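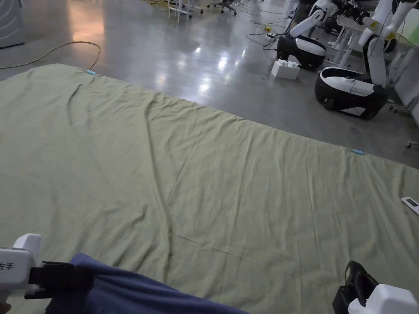 Figure 3. Creased olive-green sheet laid out on a polished concrete floor, with light-blue markers on its edges.

3.2 Crease retention after storage

Flat fabric covers are usually stored folded, and the folds remain when the cover is next opened. Long creases of the type shown in Figure 3 matter in practice for two reasons. They hold the cloth off the floor and let dust pass beneath it, and they shorten the covered span. Amano and Sumampouw treated the second effect as a fixed loss per fold. Our results do not support this. In the Hollton trials, the loss depended mainly on storage load and much less on the number of folds.

Samples of Ceratel cloth were folded by hand, stored under a flat plate for 125 hours, and opened without ironing. Span was measured along both thread directions. Cloth stored under the heavier plate recovered more slowly in the weft direction, and diagonal creases recovered last. Samples from the September batch were left out of the fit because their finish differed. The remaining values are listed in Table 2.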